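# Parkcombe Council Votes

Roll-call records of the Parkcombe town council, typed from the published minutes into plain CSV files. I maintain this dataset in my free time, and I am not employed by the council or by any party.

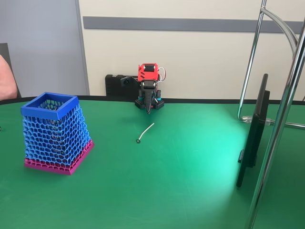

The minutes are public, but they come as long PDF files, and the votes are hidden between the speeches. A resident who wants to know how her councilor voted on the Falton bus route must read 50 pages or more. With these files she can search by name or by subject.

## What is inside

- `members.csv` -- 19 councilors, with ward and party group
- `motions.csv` -- 200 motions, with short title and result
- `votes.csv` -- one row for each councilor and each motion
- `notes.md` -- my doubts and corrections

The column `vote` has four possible values: `yes`, `no`, `abstain`, `absent`. If the minutes say only "carried without division", the motion is listed but it has no rows in `votes.csv`. Please do not read this as a unanimous vote.

## Known problems

Councilor Qian changed party group in June. The file `members.csv` shows only the new group, so older votes will look as if they were cast against the party line. I want to add a start date and an end date for each group, but it is not done yet.

Motion 9 (the Delik quarry access road) was voted on twice in the same meeting. I kept the second vote. The first one is copied in `notes.md`.

Amendments are not included. Several of them were more disputed than the final motion -- the parking fees, for instance -- and for these subjects the data gives a too peaceful picture.

## Corrections

Open an issue and give the page of the minutes. I do not accept changes which are based on newspaper reports or on memory, also when they come from a councilor.

## License

CC BY 4.0. Please credit Xinyi Xiong and mention the version you used.

Last update: 8th August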